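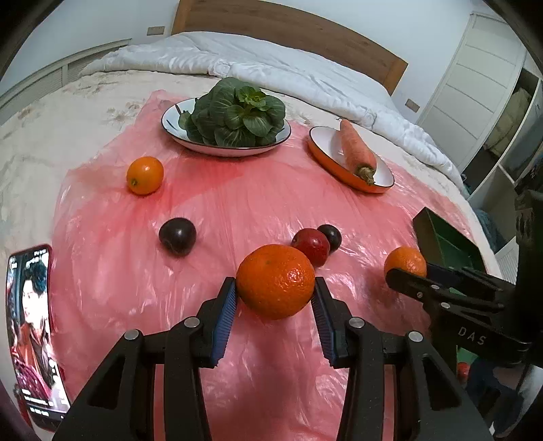

How to Ripen Stone Fruit at Home (and Keep Your Citrus Going Longer)

Home | Recipes | Kitchen How-To | Garden | About

I buy too much fruit. Every single spring I swear I'll be sensible, and then the first decent plums show up at the Manzano market and I come home with a bag so heavy the handles leave marks on my fingers. The trouble is that half of them are hard as golf balls, and the other half need eating by tomorrow night. So over the years I've worked out a routine, and a few of you asked for it after my plum cake post in April, so let's go!

What you need

Paper bags (lunch size is fine), a couple of wide plates or shallow bowls, a clean dish towel, and one ripe banana or apple if you're in a hurry. That's the whole list.

Step 1: Sort as soon as you get home

Don't leave everything in the shopping bag. Spread the fruit out somewhere you can see all of it and give each piece a gentle press near the stem. With plums, color won't help you much — a dark one can be rock hard, and a red one can be perfectly ready — so go by feel and smell. I make one group for eating now, one for waiting, and one for anything split or bruised, which goes straight in the pot for jam.

Step 2: Bag the hard ones

Put the firm plums in a paper bag, fold the top over once and leave it on the counter, out of the sun. Please don't use a sealed plastic bag for this! I did it for years and got mold more often than I got ripe plums. Check every morning. Mine usually take 2 days, sometimes longer if the kitchen is chilly.

If you've got guests coming, drop the banana in with them. It gives off ethylene gas, which speeds everything up, and yes, it really does work. Just don't forget about it over a long weekend (ask me how I know).

Step 3: Stop when they give a little

You want a plum that yields at the stem end when you press it with your thumb and smells like a plum. Once they're there, move them to the fridge. They'll hold for a few days, but take them out an hour before you eat them, as a cold plum tastes of almost nothing.

Step 4: Treat the citrus differently

Oranges and mandarins don't get any sweeter after they're picked, so there's no point bagging them and hoping. Choose ones that feel heavy for their size. I keep a few out on a plate for snacking and put the rest in the crisper drawer, loose, with the dish towel underneath to catch any damp. The loose-skinned mandarins dry out faster than regular oranges, so eat those first.

Step 5: Wash late

Wash fruit right before you eat it. I know it's tempting to do the whole lot at once and feel organized, but damp skins spoil quickly. If you already washed yours, dry every piece well and leave space between them.

What to do with the ones that went too far

Soft plums are wonderful cooked. I halve 12 of them, lay them cut side up in a baking dish, add a spoonful of brown sugar and the juice of a mandarin, and bake at 375 until they slump and the edges go sticky. Spoon that over yogurt and you won't be sorry. My neighbor Lovisa Lie adds a crushed cardamom pod, and I've started doing it too.

Wrinkly mandarins still have good juice in them. Squeeze them into an ice cube tray and you've got something for salad dressing in the middle of the week.

Next time I'll get into peaches, which are fussier and bruise if you so much as look at them.

487 shares | 12 comments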